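Home | Opinion | Workshop | Letters | Subscribe

Buy the table first

I have sat through a good many budget meetings in my time, and I can tell you that when a small outfit decides it wants a robot, the talk goes straight to the arm. How far does it reach, how much can it lift, can we have the nicer one? I do understand it. I was just the same when we began planning at Stornside, and I came home with brochures in my bag like a child back from the seaside.

Our first plan put 94 per cent of the money into the machine itself. That left six per cent for everything else, and everything else (as anyone who has fitted a kitchen will know) is where you end up living. We wanted a helper that could lay out and clear away food for people who find it hard to grip, and we had set aside next to nothing for the table, the lights, the crockery, the toy fruit, or the hours of the person who stands there putting things back.

It was Emiko Minami who went through my sheet with a pencil and asked, very kindly, what the arm was going to pick up. I hadn't a line for it! So we started again from the tabletop. A cloth with a grid on it, so that a plate can go back to the same square. A plate with a low lip. Fruit in different shapes, a round one and a long curved one at the very least, as a gripper that manages an apple may make a dreadful mess of a banana.
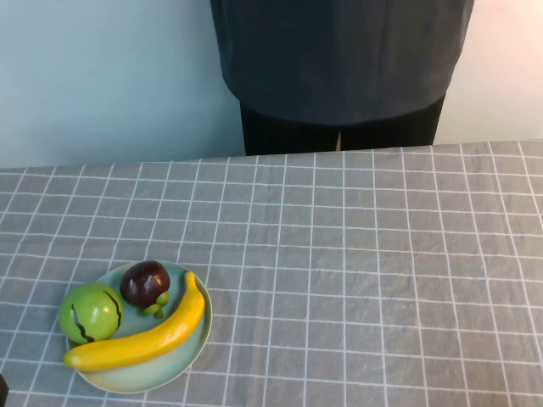 Gunnlaugur Ladefoged thinks I have this upside down. He told me over tea that cloths and plates can be bought any afternoon, whereas a poor arm stays with you for years, and that he would sooner borrow a table than skimp on joints. He has a point, and I have gone back and forth on it more than I would like to admit.

But what I would say to him is that the cheap things are cheap only if somebody has remembered them. The dear one is people's time. When we priced it properly, the hours of setting out and putting back came to more than the service contract, and they come round every month. Ask your supplier about spare fingertips too, and about who pays the carriage when something goes away for repair. We had two quotes, from Fornau and Ambaye, and only one of them mentioned it.

My own advice, for what it's worth, is to hold back 20 per cent until you have had a month of real work, and to spend it on whatever has been annoying you. I shall be putting that to our December meeting, with biscuits.

Comments (3)

Akihiko Nakajima
We held back 10 and wished it had been more. It all went on lighting.

Asuka Honda
Could you say more about the service contract? Ours renews itself and I only found out from the bank.

Katsuhiko Hoshino
I'm with Gunnlaugur, sorry. Buy the good arm and eat off your knees.

We use cookies to remember your settings. Accept | Manage choices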